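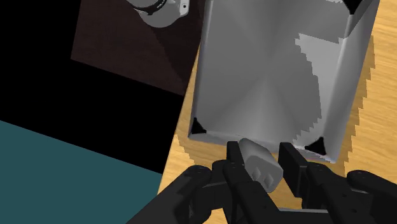

Simulated box behaves like it has a lid, and shadows look like stairs. Are these two problems connected?

posted by slow_servo in Home builds and shared workshops

Good evening to all. I am building a small pick-and-place arm at the Grelgate workshop, where I have a bench until the end of September. The arm is a Kada kit and the two-finger gripper is from Kettunen, the black one with the linkage on both sides. Before I let it move on the real bench I want to try everything in simulation, and for this I use Nastness. The camera is on the wrist, looking past the fingers.

The task is simple. The gripper holds a small white part, carries it to an open gray box on the table, goes over the near rim and lets it go inside. I drew the box myself in CAD and exported it as one mesh. The table and the other things came with the program.

The first problem is that the part does not go into the box. If I release it over the middle, it stops in the air at the height of the rim, stays a moment, and then slides away to one side and falls on the table. If I command the gripper to go down inside the box before opening, the fingers stop at the same height and the arm starts to shake. But the box is open! I can look into it and I see the floor and all four walls.

The second problem is the shadow. On the right side of the box the shadow on the wood has an edge like a saw. Inside the box, also on the right, there is a pale patch with the same kind of steps. I thought maybe the simulator really calculates the box from these blocks, and the part is hitting them.

What I tried already:
- smaller physics step (no change, only slower)
- box made 30 mm taller (the part now stops 30 mm higher)
- turned the face normals around (the inside became dark, so I turned them back)
- heavier part (it slides away faster)

I would be thankful for any idea. I am not a programmer by profession, so please write the steps in simple words if possible.

tinplate_otter

Shadows are a graphics thing. Get a better graphics card or just turn them off. I always turn them off.

For the box, did you check the scale? Mine was in inches once and nothing worked for a week.

slow_servo, in reply to tinplate_otter

Thank you. The scale is correct, I compared the box with the gripper opening. With the shadows off the picture is cleaner but the part stops in the same place.

bench_by_the_door

Your two problems are separate. I will take the box first.

A physics program usually keeps two shapes for every object. One is the visual shape, the mesh which the camera sees. The other is the collision shape, which other objects can touch. When you import one mesh and do not say anything about collision, many programs build the collision shape as a convex hull. Imagine that you wrap the box tightly in plastic film. The film goes straight over the opening, from rim to rim. To the camera your box is open, to the part it is a solid block. Your test with the taller box shows this very well, because the stopping height moved together with the rim.

It is the same for the fingers. They push on the top of this invisible block, the controller wants to go lower, and so you have the shaking.

How to repair it:

1. Keep your CAD mesh, but use it only as the visual shape.
2. Switch off the automatic collision for this mesh.
3. Add five plain box shapes for collision: one for the floor and four for the walls. Give them the real thickness from your drawing.
4. Fix all five to the same body, so that the box moves as one thing.
5. Turn on the display of collision shapes and look from above. You should see an empty inside.

If the walls in your drawing are very thin, make the collision walls thicker toward the outside. A small part which falls quickly can pass through a very thin wall between two physics steps. If the walls are sloped, you must tilt the plain boxes too, and in the corners they may overlap a little. Overlap inside one body does no harm.

There is also an automatic way, called convex decomposition, which cuts the mesh into many convex pieces. For a chair or a cup I would use it. For a box the five shapes are faster and you know exactly what you have.

One more thing about your path. In the view you posted, the white part is at the front edge of the box and appears just below the near rim. From a wrist camera it is hard to judge height, so I can not say if it would touch. After you repair the collision the near wall will be a real wall, and a path which was too low will now hit it. Please put a waypoint above the rim and only then move forward.

Now the shadow. The steps come from the shadow map. The program draws the scene once from the position of the light into a picture of limited size, and if this picture is too coarse, you see its pixels as teeth on the edges. It has nothing to do with the physics. Make the shadow map larger, or make the area covered by the light smaller so it fits only your table. You can also set softer edges. If you do not train any vision model with these pictures, you can leave it.

slow_servo, in reply to bench_by_the_door

It was the hull. I turned on the collision display on Friday and there was a solid block over my whole box, exactly like you described. I made the five shapes and the part now falls to the floor of the box.

You were also right about the path, my arm hit the near wall at the first try. I added the waypoint. After that I let it run alone with random start positions, 3359 drops, and 31 of them missed the box. Most of the misses are when the part is gripped near the end of the fingers and turns a little on the way.

For the shadow I made the light area smaller. The edge is still not perfectly straight but much better.

gearbox_pancake

For the parts that turn in the grip, look at the friction of the finger pads before you change the path. The contact model may have a separate value for twisting friction, and if it is zero the part can spin between the fingers even when you squeeze hard. I also slow the arm down for the last 10 cm before the box. On my own bench the slower move helped more than the friction did, but my parts are longer than yours.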